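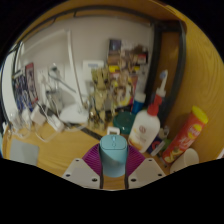
How I reset a crowded little desk (mouse first!)

My desk has a bad habit of turning into a shelf. I sit down after dinner to answer two emails and I'm working with my elbows tucked in, because everything I own has crept forward. So every February, when I can't stand it anymore, I do a proper reset. It takes me 40 minutes, or 50 if I stop to read the backs of old packages (I always do).

Step 1. Find the mouse a home

I used to start with the big stuff and it never stuck. Now I start with the mouse and the mouse pad, since that's the spot my hand goes to all day. Sit in your chair the way you normally sit, close your eyes, and drop your hand on the desk. Wherever it lands, that's where the pad goes! A light blue mouse on a gray pad is easy to spot, too, even in bad light.

Step 2. Push the small stuff back and sort it

Anything you don't touch every hour goes to the back or the side. I do it in groups: bottles with bottles, snacks with the mug, and anything that belongs in a bathroom gets a cup of its own.
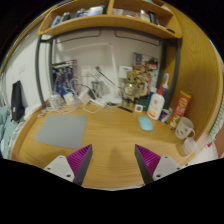
Tall things go against the side panel so they can't get knocked over by an elbow. I put the mug in front of them with the handle facing out, which saves me from reaching over a snack can for my coffee. My friend Wendelin Lanz keeps all her bottles in a Pukley tray and swears by it, but I find a tray just gives me one more thing to fill up.

Keep one fun thing. Mine's the little tree guy, and he stays where I can see him.

Step 3. Deal with the cables

Okay, deep breath. Unplug everything you can do without for a bit and pull it all to the back of the desk where you can see it.

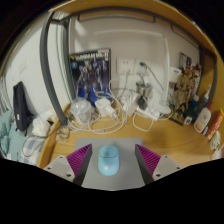 Follow each cord from the plug end with your fingers, one at a time, and lay it out straight. If you can't say what it charges, it goes in a bag. Then coil the keepers loosely, about as wide as your hand, and close each one with a Kusik strap or a plain old twist tie. Leave the power strip for last and park it where you can reach the plugs without standing up.

Step 4. Wipe and put back

Dry cloth first for the crumbs, then a barely damp one, going with the grain. Mouse pad down, mouse on top, then your small things in their groups. If something doesn't fit in a group, try living without it until the weekend.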